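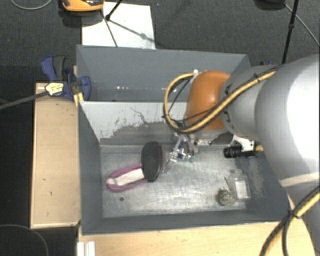
Masking the bin walls before grasp planning

When the planner chooses a grasp on the wall of the bin, the arm stops with a collision fault and you must clear it by hand. In our cell this was the most common fault, and it came almost always from a bad mask. This page explains how to build the mask again after the bins or the camera have been moved. It is written for the Uvham planner with the Zhong driver package, but the order of steps should be the same with other software.

What you need before you start

The camera must be calibrated to the wrist already. If you are not sure, do the calibration first, because a wrong calibration looks very similar to a wrong mask and you can lose a whole afternoon. You also need the bin fixed to the table. We use a clamp at the corner where the two bins meet. A bin that can slide even a little will make your mask old after some picks.

Step 1. Take the reference cloud

Empty the front bin completely. Move the arm to the viewing pose and run

capture_ref --bin front --frames 98

The tool joins the frames and removes the points that are not stable. With a bare metal floor you will see holes in the cloud where the light reflects. Do not fill them by hand. Turn the lamp a little to the side and capture again. If a hole stays in the same place, leave it, and step 3 will take care of it.

Step 2. Fit the planes

Run

fit_bin --planes 5

You should get one floor and four walls. Open the result in the viewer and turn it around slowly. Walls with worn paint can give a plane which leans to the inside, as the painted and the bare parts return different depth. If a wall leans more than 2 degrees, delete it in the viewer and draw it again from the two upper corners.

The hole in the floor of the bin can be ignored. It is too small to change the fit.

Step 3. Set the margins

In the file cell.yaml, look for the section named mask:

mask:
 wall_margin_mm: 12
 floor_margin_mm: 2
 fill_missing: floor

The wall margin is larger because the fingers need space to open. The floor margin must stay small, otherwise flat objects disappear. In the first version I used 8 for both, and every flat thing in the bin was cut away by the mask. The planner then reported that the bin was empty and it finished the job very happily.

The line fill_missing: floor tells the planner that a point with no depth is at floor height. This is important for a clear bottle. The camera often sees through it and gets depth only from the label, so the planner must take the outline from the colour image and not from the cloud.

Step 4. Mask the hose

The hose and the cables on the wrist make a wide loop beside the gripper, and the normal collision model does not know about it. Add a sphere for the loop in the tool model. Make it a bit bigger than the loop looks when the arm is at rest, as the hose moves when the last joint turns. Check that the sphere is attached to the wrist link and not to the gripper link. I made this mistake at Butport and the planner refused every pose near the left wall.

Step 5. Test with real objects

Put in a soft thing, for example a slipper, and a transparent one. Place one of them close to a front corner, where the two wall margins meet. Start the dry run:

plan_only --bin front --port 3590

The arm does not move in this mode. Look at the list of grasps in the viewer. Good grasps are green and rejected grasps are red, with the reason written next to them.

If all grasps on a corner object are red with "wall_margin", reduce the margin by one millimetre and try again. Stop at 9. If it still does not work, the object is too close to the wall for these fingers, and you should use the push action first (see the Astgate notes on pushing).

Save the mask under a new name and keep the old one until the next calibration.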